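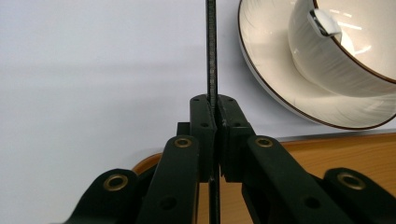 Home Data Guidelines Download Contact

# Cliltetti Hand-Held Gripper Set: collection rules and data card

Version of 28 March 2022. Maintained by Hanneke Mertens and Wing-sze Yen.

## What is in the set

The set has 733 recordings of small table tasks, made with a hand-held gripper with two finger pads. One person holds the tool and does the task by hand, and the camera on the tool looks forward over the pads. The tasks are done with cups, saucers, thin strips, cloths, lids and other things that a household has already. No recording is longer than 56 seconds.

The rules below were written by Wilma Claeys after the first month, when we found that each collector had a different idea of what is a good grasp. We publish them together with the data, so that a user can see what was asked and judge what was done.

## Rules for the collector

1. Check the pads before each session. Small scuffs on the inner edge are allowed. A pad that is torn or turns on its link is not allowed, please change it.
2. Look at every pivot. The brass eyelets must sit flat in the links. If one has come up, stop and write it in the log.
3. Close the pads fully on the object and wait one moment before you move. Thin objects are held upright between the pads where this is possible, with the part above the pads visible to the camera.
4. Leave crockery where it stands. We do not clear the table for a recording — a cup and saucer at the back is a normal background and the models should learn with it.
5. Do not put the second hand between the pads. This is also valid when the tool is "only resting".
6. No faces, no letters, no screens. If a person comes in, end the recording and mark it with `person`.
7. Do not repeat a failed grasp to hide it. Mark it `fail` and keep it.

Rule 4 was discussed a lot. Mirjam Dekker wanted an empty table for the first 5 sessions of every new collector, and this is still permitted, but then the field `table` must say `cleared`.

## Fields

`task` — short name in small letters, for example `hold_strip`
`object` — what is between the pads; write `thin_dark` or similar if the material is not known
`surface` — wood, cloth, stone, other
`background` — everyday words, at most one line
`result` — `ok`, `fail` or `person`
`table` — `as_found` or `cleared`

Please do not guess the material. In the first version many strips were labelled as rubber only for the reason that they were black, and Kamonchanok Kaewmanee had to correct them one after the other.

## Known problems

Light walls and white dishes can come very close together in brightness, and the automatic exposure then loses the rim of the dish. The black pads and links take a big part of the lower half of the view, so that objects lying flat near the tool are often hidden. Brass parts sometimes give a bright point which our old filter took for a lamp.

The Sterkell converter reads the files without changes. With Flamow you must first rename `result` to `status`.

## Use and licence

Free for research and teaching. For commercial use write to the maintainers. If you add own recordings, follow the same rules and send no more than 3,000 files in one upload, otherwise the server closes the connection. Corrections to labels are welcome, also single ones. The next check of the labels is planned for June.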